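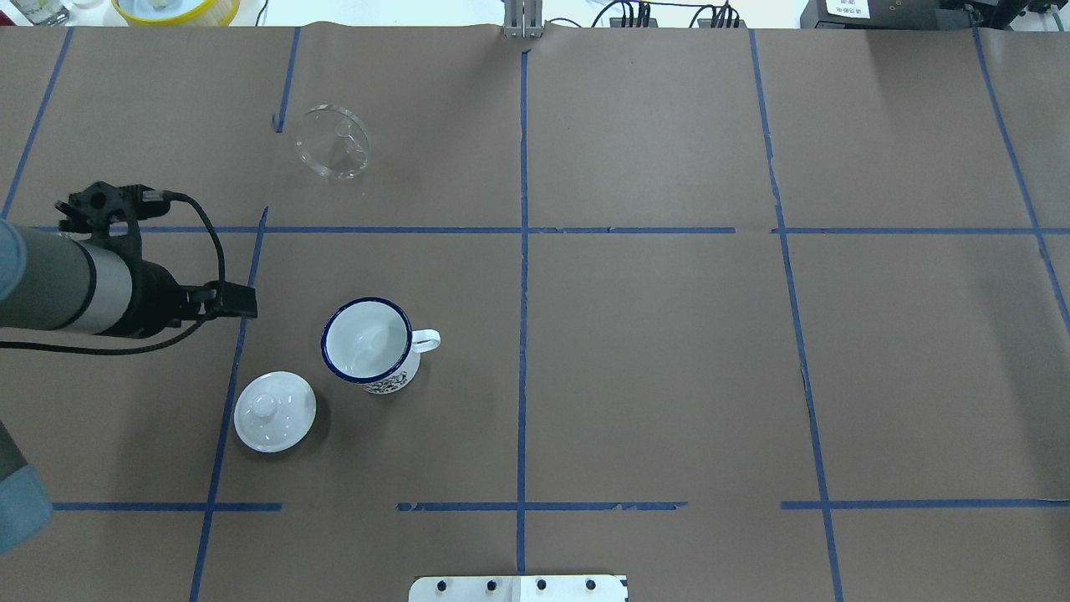 Häufige Fragen zum Sortiertisch

Warum klebst du deinen Tisch mit Packpapier ab?
Weil ich sonst im Chaos versinke! Ich verkaufe gebrauchtes Geschirr unter dem Namen Flolta, und bevor etwas in den Shop kommt, muss es irgendwo stehen, wo ich es in Ruhe anschauen kann. Braunes Kraftpapier drauf, mit blauem Kreppband Felder abgeteilt, fertig. Die weiße Emailletasse mit dem dunkelblauen Rand und dem Blumenmuster hat so ihren Platz, und der runde weiße Deckel mit dem Knauf liegt flach auf dem Papier, da rollt mir nichts weg.

Müssen die Linien gerade sein?
Bei mir sind sie es jedenfalls nicht, das sieht man ja :-) Ich klebe nach Augenmaß, und manche Streifen laufen ziemlich schräg. Für Tassen und Schälchen reicht das völlig. Wer große Platten sortiert, sollte die Felder lieber gleich breiter anlegen.

Welches Papier nimmst du?
Packpapier von der Rolle, meine ist von Nistska, Artikel 2211. Zwei Bahnen nebeneinander, in der Mitte stoßen sie aneinander. Ein paar Knicke und Falten bleiben immer, vor allem an der Naht. Ich hab mal versucht, das Papier vorher zu bügeln (ja, wirklich), den Aufwand könnt ihr euch sparen.

Das Klebeband franst aus, was tun?
Passiert bei mir auch. Ich reiße es mit der Hand ab, da werden die Enden eben fransig. Wenn sich ein Rand löst, drücke ich ihn mit dem Daumen fest oder klebe ein frisches Stück drüber. Bitte kein Paketband nehmen, das reißt euch beim Abziehen das halbe Papier mit hoch!

Gehören Deckel und Gefäß immer ins selbe Feld?
Nur wenn ich sicher bin, dass sie zusammengehören. Einzelne Deckel bekommen bei mir eine eigene Nummer, der letzte war die 794. Die verkaufe ich auch solo, schreibt mir einfach den Innendurchmesser eurer Kanne, dann schaue ich nach.

Kann man Emaille mit Macken noch benutzen?
Außen am Rand stört mich eine Macke nicht. Innen verkaufe ich so ein Stück nur noch als Übertopf oder Stiftebecher, und das steht dann auch dick im Angebot.

Was kostet der Versand?
Eine einzelne Tasse geht gut gepolstert raus, ab 22 Euro Bestellwert übernehme ich das Porto. Gepackt wird immer donnerstags.

Kann ich auch vorbeikommen?
Gern, nach kurzer Nachricht! Ich bin im Hof von Šimkus, Tor links, bitte klingeln und ein bisschen Geduld mitbringen.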